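FOR RELEASE IN MARCH

# Clokside Opens Its Political Society Pages to Everyone, and Launches The Nurer Letter

**LIEW** – Clokside, the magazine of politics and the people who live near it, is delighted to announce that its complete run of society and political columns will be free to read online beginning this month, along with a brand-new weekly newsletter called The Nurer Letter. The project has been a long time coming (longer than any of us planned, if we are being truthful about it) and it was carried out with our publishing partner, Kullico, whose patience with our handwriting and our filing habits deserves a paragraph of its own and will get one further down.

For readers who came to the magazine recently, a word about what those columns are. From its earliest issues, Clokside has covered the social side of public life: the fundraising dinners, the weddings where half the guests were suing the other half, the holiday parties, the lawyers who were seen going in by one door and the clients who were seen leaving by another. Our writers have always believed that a person learns a good deal about a government by noticing who gets seated beside whom. They wrote it all down, week after week, and until now most of it could be read only in our back office in Liew, by appointment, at a table that also holds the coffee maker.

The new online archive contains 3,000 columns, every one of them scanned, retyped and checked against the printed page. Readers can search by subject, by year, by office held or by the kind of event, so that anyone with a sudden wish to read about inaugural balls, libel suits or disputed guest lists can have a very full evening of it. Each column is shown as it was first printed, with later corrections placed right beside the passage they correct. Where a story was continued over several weeks, and the good ones usually were, the installments have been linked together in order.

"We have wanted to do this since the day we first saw a reader come up the stairs with a notebook and a packed lunch," said the editor of Clokside. "She was looking into a campaign treasurer's resignation, and she stayed until we turned off the lights. She told us at the door that she had found what she needed by lunchtime and the rest of the day was pure enjoyment. That is the reader we had in mind all the way through, and we hope there are a great many of her."

## A newsletter for people who read the whole story

The Nurer Letter will go out once a week, in the early evening, to anyone who signs up. Every issue will take one matter that is in the political news, such as a family member called to testify, a publisher with an awkward friendship or an adviser who has hired his own lawyer, and set it next to something from the columns that may help make sense of it. The letter will be written by the magazine's own staff and edited the way everything here is edited, which is to say slowly and by more than one person.

It takes its name from the old Nurer Hotel in Liew, where the magazine's first political columnist kept a standing table by the stairs. The hotel is long gone, and a pharmacy does a nice business on the corner now, but the name has hung on in our office as shorthand for any story picked up by sitting still and listening. "That's a Nurer," one of our reporters will say, and everybody knows to put down the phone and pay attention.

Early issues are already well along. The first looks at the long and often strained history of the public official's private lawyer, a figure who turns up in our pages in every decade. The second considers what the children of elected officials have been asked to do on holidays, from egg hunts to ribbon cuttings, and how they have felt about it afterward. Another, which the staff has been arguing over very happily for weeks, takes up the question of whether a denial issued late at night should be read differently from a denial issued before breakfast.
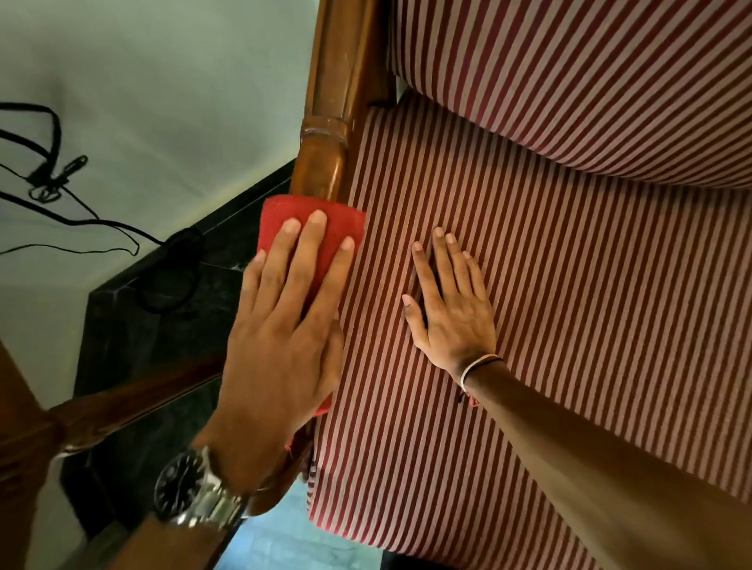 *Red-and-white striped upholstery on a carved wooden frame.*

"Political gossip has a poor reputation, and it has earned some of it," the editor said. "But a well-kept society column is also a record. It tells you that two people who swore they had never met were at the same supper in the spring. Our columnists were careful about that sort of thing, and they were careful about people's feelings, too, more often than you might expect. We hope readers will come for the feuds and stay long enough to notice the care."

## How the work was done

Kullico joined the project after a single telephone call that was supposed to be about printing costs. Its production staff took on the scanning and the retyping, built the search pages, and then did something we had not thought to ask for, which was to read the columns through from beginning to end. As a result, they caught misspelled place names, photo credits attached to the wrong photographs and a number of jokes that had lost their last lines to a careless trim. All of these have been repaired. The Clokside office is deeply grateful, and also a little embarrassed.

"Our team started out treating this as an ordinary typing job and ended up quoting the columns to each other in the hallway," said a spokesperson for Kullico. "There is one long quarrel over a seating chart that took up most of a summer, and we had people coming in early to find out what happened next. We are proud to have helped put it where everybody can get to it, and we are looking forward to hearing which stories readers fall for."

The magazine's legal reader went through the archive as well, and a small number of columns carry a short note explaining how a dispute was later settled. Nothing has been quietly removed. In those cases where a column got something wrong, the archive says so plainly, and a page called "What We Got Wrong" gathers the corrections in one place. The staff would like it known that this page is excellent reading and that they have stopped wincing at most of it.

Readers who were mentioned in a column, or whose relatives were, are warmly invited to write in. Some of the people described in the older pages have families still living in Liew and the towns nearby, and a few have already sent us letters, menus and one very firm correction about the color of a hat. Material of that kind will be added to the archive as permission allows, and the letter writers will be credited or left anonymous, whichever they prefer.

## For schools, libraries and newsrooms

The archive will stay free for individual readers. There is no sign-in and no limit on how many columns a person may read at a sitting. Schools and public libraries may print and share the columns for classroom and reading-room use at no charge, and a set of 15 reading guides, written with high school and community college classes in mind, can be downloaded from the same pages. The guides cover such things as how to tell a sourced statement from an unsourced one, how to read a denial, and how a story changes when it moves from a society page to the front page.

Newsrooms wishing to reprint a column in full are asked to get in touch first. We almost always say yes, and we enjoy the conversation.

A printed companion volume will follow. *The Clokside Reader*, published by Kullico, collects 125 of the columns in one handsome and rather heavy book, with short introductions that explain who was angry with whom at the time. The first printing will be 2,000 copies, and newsletter subscribers will be able to reserve one before it goes to bookstores. Choosing the contents was the hardest part of the entire undertaking, and friendships in the office were tested over a piece about a governor's garden party, which did make it in.

"I would like to thank our subscribers, who have paid for all of this one issue at a time," the editor added. "They have put up with late deliveries, two redesigns and a crossword that we all agree was a mistake. They also write us the best letters in the business. When we told them we were thinking of opening the archive, we asked if they would mind other people getting for free what they had been paying for, and the answer came back so kindly that we pinned a good many of the replies to the wall."

## Signing up

The Nurer Letter is free and can be joined through the Clokside website, where the archive is also found under "The Columns." Readers without email may ask for a printed copy of the letter by mail, and the office will do its best to keep up with requests. Subscribers to the magazine don't need to do anything at all, as the letter will come to them automatically, with an easy way to stop it if one more thing in the inbox is one too many.

## About Clokside

Clokside is an independent magazine of politics, society and public life, published in Liew. It covers elections, officeholders, their families, their lawyers and their dinner parties, and it is supported chiefly by its subscribers.

## About Kullico

Kullico is a book and magazine publisher that works with independent titles on printing, digital archives and special editions.

**Press contact:** Please write or call the Clokside press desk in Liew. Advance copies of the first newsletter, sample pages from *The Clokside Reader* and interviews with the editor are available on request, and the desk is open until 5 p.m., or a bit later if somebody has brought cake.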